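Week 4 handout - grippers, continued

Okay, picking up where we left off in the garage! Last week Lowri asked why I keep harping on finger pads, so try both sets before you touch the code. My servo closes at 1,112 and I back it off to 995 for anything soft (canvas, foam, that kind of stuff). Yours will be different, so write your own numbers on the sheet.

Shoes are harder than blocks - they squash, and the laces get in the way of everything.
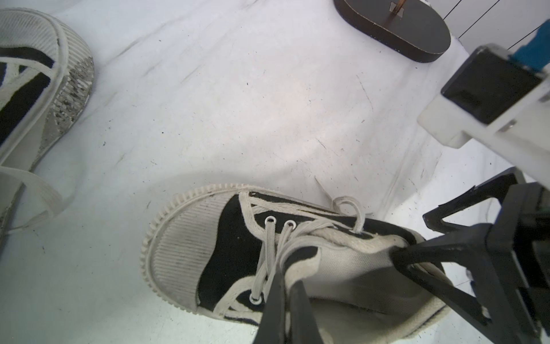

So go slow on the close, and log every try, even the bad ones. Fermín has the spare brackets if you crack one. Read the Mackay notes on wrist mounts before next time.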